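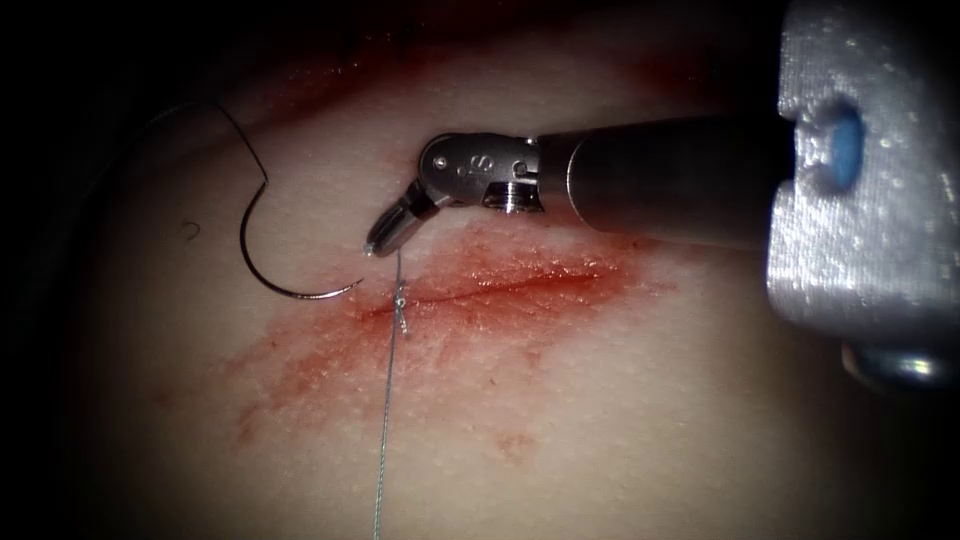 Metal instrument, jaw tip just above the skin.

How to Read a Hospital Bill Without Lying Down First

July 2022

My bill from Skuvel General came in an envelope with a window, so the mailman and I got the bad news together. It had two lines on it. One said "Services" and the other said "Balance due." If yours looks like that, you don't have a bill yet. You have a rumor.

1. Don't pay it today. Find the due date and write it on the calendar. Put the envelope somewhere other than the drawer with the dead batteries.

2. Ask for the itemized version. Call the billing office and say "itemized statement, with billing codes." Say it again to the second person. Write down the date of the call and the name you're given. Mine took until the third call, and arrived in a thicker envelope.

3. Wait for the insurance letter. It's titled Explanation of Benefits, and it explains very few of them. The column you want is the one for what you owe the provider. If that number and the hospital's number don't match, stop and call the insurer before you call anyone else.

4. Go down the list with a pencil. Check the dates first. Then look for the same charge twice on the same day. I had a supply kit at $200 and, four lines down, a supply kit at $200. Sometimes a repeat is legitimate. Ask anyway. The woman at the desk put me on hold for one and a half Wannasri Brothers ballads and came back to say it would be removed.

5. Look up the words you don't know. "Oral administration fee" may be somebody handing you a pill in a paper cup. "Lenik tray" stumped me for a week. It was a tray.

6. Dispute in writing. Keep it to one page: account number, line number, what you think is wrong, what you'd like done. Leave out how you feel about the parking garage. Send copies and keep the originals.

7. Ask about financial assistance even if you think you earn too much. Ask about a payment plan too, and whether it charges interest. Get the terms on paper before you send the first check.

After all this I still owed $118, for a lab test I do remember having. I paid it through the hospital's website, which logged me out 2 times and then thanked me for choosing Skuvel.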